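June, equipment plan, second part

Today I continued with the budget for the bedroom tasks. We have two handheld grippers now, and the offer from Vonura is for one more pair, with spare jaws and a charger. Drudmont also sent a price, but their delivery is 60 days and I think this is too long for us.

The spare finger pads are 288 for a pack of 40. I wrote to Vonura to ask if they can divide the pack, because our storage is small and the glue becomes old.
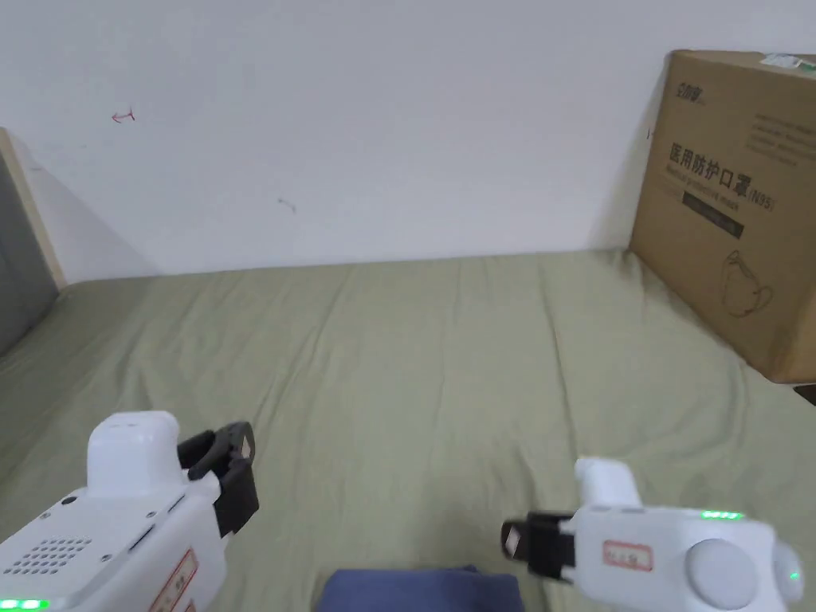
Do we need to buy the second pair before the folding work starts?
It can wait until the first pads are worn, but the order for pads must go out this month.

For the arm itself I still compare Danelano and Vanags. Vanags includes the mounting plate in the price, Danelano does not. I must ask both about the cost of repair after the warranty, it was missing in both offers.

To do: correct the sheet for shipping, ask for the invoice in two parts, check if the old charger fits the new batteries.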